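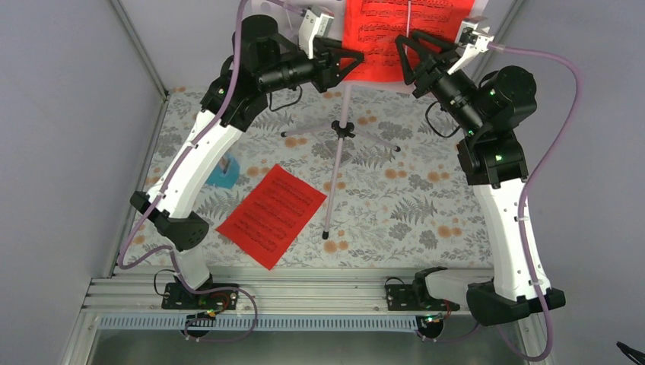
Two robot arms, one music stand and a sheet of red music at the Fuvalley workshop.

Have you ever taught a little brother or sister to tie a shoe? You probably didn't read them a list of rules. You took hold of the laces and did it slowly while they watched. I teach robots at Fuvalley, and my job is a lot like that!

There are two main ways to do it. The first is by hand. I hold the robot's arm and move it through the job, the way a tennis coach might swing your arm for you. The robot's joints can feel how far they've bent, and a computer writes it all down.

The second way is by remote control, and it's my favorite. I sit with a second pair of arms that we call Bralex. When I bend Bralex's elbow, the working robot bends its elbow too. If I squeeze, its gripper closes. My first Friday on Bralex I squeezed way too hard and squashed a paper cup flat (sorry, cup). 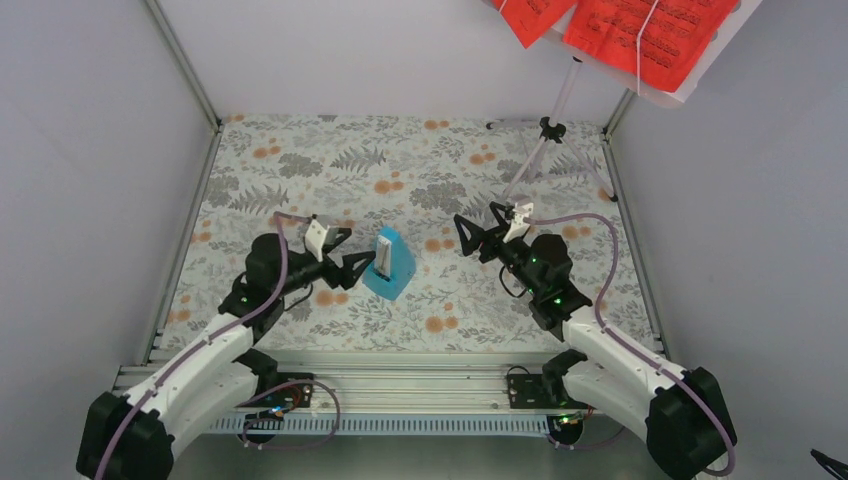

Practice is the biggest part of teaching a robot, and each try we save is called a demonstration. For our music stand job we have saved 106 of them so far, and we want 700. I don't keep everything in the same spot, either. The small blue thing might be near the middle of the mat, right beside the left gripper, and another time I'll put it somewhere else. If it never moved, the robot might only learn to reach for one place, like a kid who can find the cereal only if it's on the same shelf.

Working two arms at once is tricky. Try patting your head and rubbing your tummy, and you'll get the idea! I take a break after every 4 tries, and then I go again. 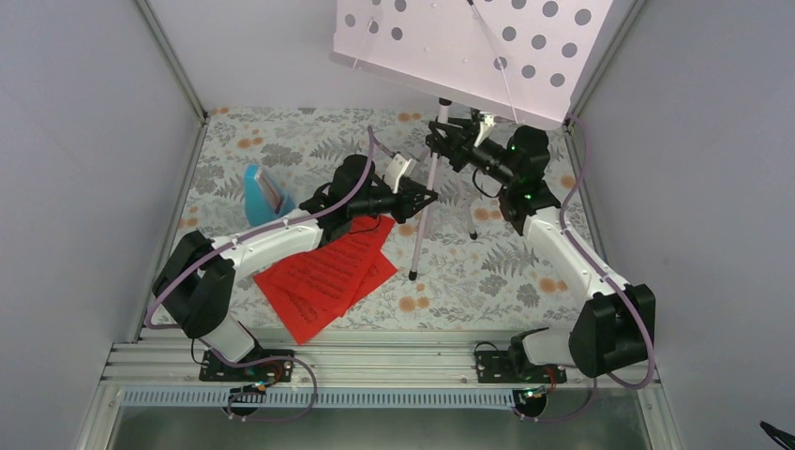

A reader wrote to ask whether the robot gets bored doing the same thing over and over, and whether it learns my mistakes too. It doesn't get bored, but I sure do! And yes, it can pick up my mistakes, so I go back through the tries and throw out the clumsy ones before the computer studies them.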